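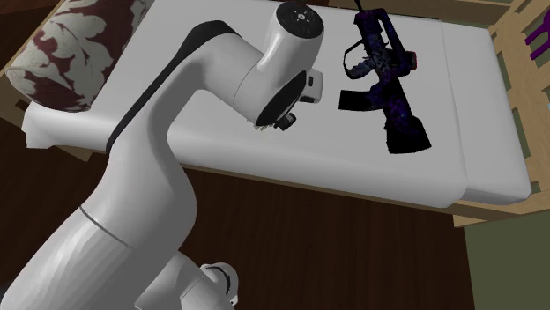
Nabila Shehata wrote in September to say that I was wasting my time keeping a maintenance log for a cell that only exists in software. Nothing in it wears out, she said, and if the arm ends up somewhere silly you reload the file and carry on. She has a point about the wear. I still think the log should stay, and I think most groups running a simulated cell should start one.

The Jundham cell is one arm with a two-fingered gripper, a bedroom, and a changing set of objects laid out on the bed. It runs overnight at Stovville on a shared machine. People load it, ask for a few thousand grasps and go home. When I took it over, the setup lived in a folder of configuration files, and the names of those files were the only record of what had been changed.

In my first month I ran 3,840 grasps and threw out almost all of them. The finger pads had been given a new friction value, much higher than the old one, and the gripper was holding things it had no business holding. Someone had raised the number to get a single demo through and had never put it back. On a real gripper that would have been a new set of pads, and there would have been a box in the bin and a line in the book.

The base position is the other thing that drifts. Each time the furniture is swapped, someone nudges the arm so it can reach the far side of the mattress. A nudge is easy to make and hard to see afterwards.

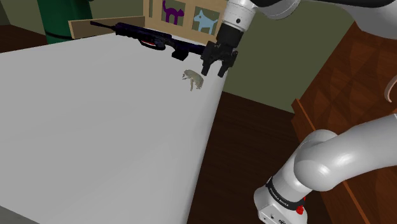

Reach suffers first, then the wrist, which has to fold back on itself to get the fingers pointing down at anything close in. The planner will usually find a way. It takes longer, and the path it finds may be one you would never let a real arm follow beside a wall or a cupboard. The success rate can look healthy through all of this, so people leave it alone.

My routine is simple enough. Before a long run I send the arm to its home pose and compare the joint values with the written ones. I open and close the gripper on nothing. Then I run 80 grasps on the Tahiri set, always in the same order, and write down the result. If it comes in under 70 I don't start the night's work until I know why. The check takes less time than a coffee break, and it has caught more faults than the error messages have.

I also look at contact up close, on the small and awkward objects. A long, heavy shape like a rifle tells you about reach and grip strength. It tells you very little about whether the collision shapes match what is drawn on the screen. For that you want something with thin legs and a curved back.

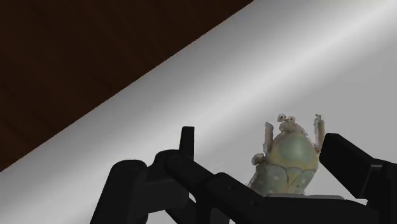
Black gripper and beetle figurine, close view, Jundham cell.

If the collision shape is a plain box, the fingers will stop short in empty air, and the log will still record a touch. You can only catch that by looking. I have found 3 objects in the current set with this fault and fixed two. The last one needs its mesh rebuilt, and until then it is marked in the log as not to be used for grasp counts.

Shehata's other objection was that all of this could be automated. Some of it should be. Farari, the scheduler we use, can already refuse a job when the home pose is off, and I would be glad to have the friction values checked the same way. But a script checks what its author thought of, and the pad friction had passed every script we had. I would want a person to open the cell and look at it before a long run, and to sign for what they changed.

The log itself is a text file. Each entry has a name, a time, what was altered and what the 80 grasps gave before and after. I don't mind if people write badly in it. I mind when they change the base position at six in the evening and write nothing.

Contact the author | Copyright, all rights reserved | Back to top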